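Ticket 706: Test tube rack, white plastic, 17 mm holes
Product: Noltik bench rack, two rows
Opened by: Maite Esteban
Handled by: Nicanor Robles, Cindbridge Lab Supplies
Status: Open, waiting on customer

Maite Esteban, 9:20 a.m.
We ordered this rack in August with a ring stand and a tray. The rack rocks. I put three full tubes in one end and the other end ticks up and down whenever somebody leans on the table. The listing says "sits flat on any bench." Ours doesn't. I'd like a replacement or my money back, and I'd rather not be told that my table is the problem.

Nicanor Robles, 10:05 a.m.
Sorry for the trouble. Racks do sometimes rock on an uneven surface. Could you try it on another table and let us know whether it still rocks?

Maite Esteban, 10:40 a.m.
So it's the table. I laid a steel ruler across it in both directions and couldn't get a sheet of paper under it anywhere. Our other rack, an old Ortuño, sits on the same spot and doesn't move. 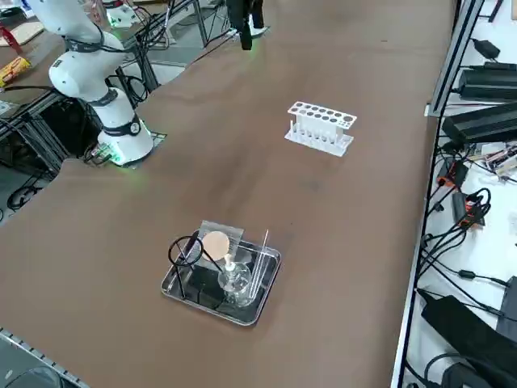 I had the tubes out by then, so please don't tell me the load is uneven. Empty, it still rocks if I press on one corner of the top plate. Less than with tubes in, but it does. The ring stand from the same order is fine, and I have no complaint about the tray.

Nicanor Robles, 11:15 a.m.
Thank you, that helps. Two things to try:
1. Turn the rack end for end in the same place. If the high corner moves with the rack, it's the rack. If it stays put, it's the table.
2. Wipe the underside and the table top. A dried drip is enough to do this.

Maite Esteban, 1:30 p.m.
Did both. The high corner moved with the rack. I also wiped everything down with Welov bench cleaner, which took off very little and did nothing for the rocking. The scuffs on the table are older than this order and you can't feel them with a fingernail.

Then I cleared a space around it and moved the rack to the far part of the table, because I knew you'd ask. 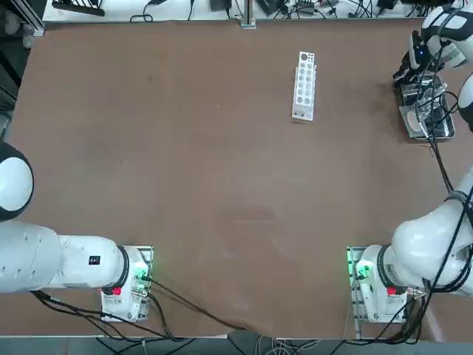

Same result there. I slid a strip of paper under the bad corner and it went in with no effort. Folded over, it went in again. I don't believe a rack leaves the factory flat and bends by itself in a cupboard.

Nicanor Robles, 2:10 p.m.
Agreed, that points to the rack. Has it been through an autoclave or a hot dryer? This model can warp with heat. Our product notes suggest standing it in warm water for 20 minutes and then leaving it under a flat weight overnight.

Maite Esteban, 2:25 p.m.
No autoclave and no dryer. It was rinsed in the sink. I'm doubtful about the warm water. If heat bends it, I don't see why heat from me would bend it the right way. But I'll try it once so that it's in the log.

Maite Esteban, 8:50 a.m., next morning
Tried it. Twenty minutes in warm water, then overnight under a heavy book. The corner is lower. A single strip of paper still goes under, a folded one doesn't. Call it half fixed, which for a tube rack is the same as not fixed.

Work has to carry on in the meantime, so we're getting on with the filtering, which doesn't need the rack. 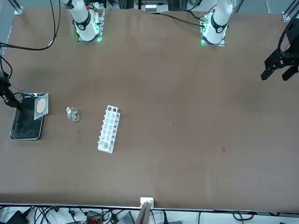
Nicanor Robles, 9:35 a.m.
Replacement approved. Before it ships, please confirm:
- The delivery address is the same as on the August order.
- You can hold on to the old rack until the new one has been checked.
- You want the same size, with 17 mm holes.

Maite Esteban, 9:50 a.m.
Same address, same size, and yes, I'll keep the old one. Will somebody put the new one on a flat surface and press the corners before it goes in the box? If it comes off the same shelf as this one, I expect to be writing to you again.

Nicanor Robles, 10:20 a.m.
I've added a note asking the warehouse to check it on a flat plate. The ticket stays open until you tell us how the new rack sits.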